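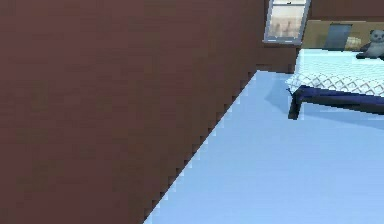
Ki Korthorpe
Owner and head instructor, Fovitz Indoor Sports School

About us

Fovitz is an indoor sports school for children and adults. We teach basketball, badminton and general fitness, and we rent out court time when classes are not running. The school is owned and run by the people who teach in it.

We started in a church hall with one portable hoop and a class that met after school. When the hall was sold we moved to Deteo Street, into a former carpet warehouse. The building needed a new roof and proper heating before we could open, and the first winter was spent in coats. We now have 4 courts, two changing rooms and a small office by the front door where you can pay, book or ask a question.
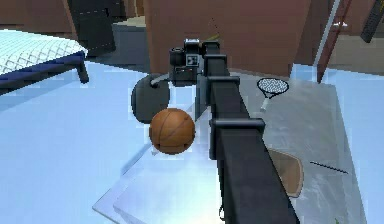 Basketball at Fovitz

The school year begins in September and is split into three terms. Children are grouped by age for the first term and by level after that. Adult classes are in the evening and are open to beginners. You do not have to join a team, and plenty of our members never play a match.

Our main hall seats 300 for tournaments and school events. Local schools can book it during the day at a lower rate. Parties are welcome on weekend afternoons, but please bring your own food - we do not have a kitchen.

Fees are paid by the term. Families with two or more children enrolled pay less for the second child, and the registration form has a box to tick for this. If you miss a class because of illness, let the office know and we will find you a place in another group that week.

All of our instructors hold a current first aid certificate and have passed a background check. Parents may watch from the benches at any time. We ask that street shoes come off at the door, and we keep some loaner pairs of court shoes in children's sizes.

Parking is behind the building, off the side road. The front entrance has a ramp.

Page last updated Oct 18, 2018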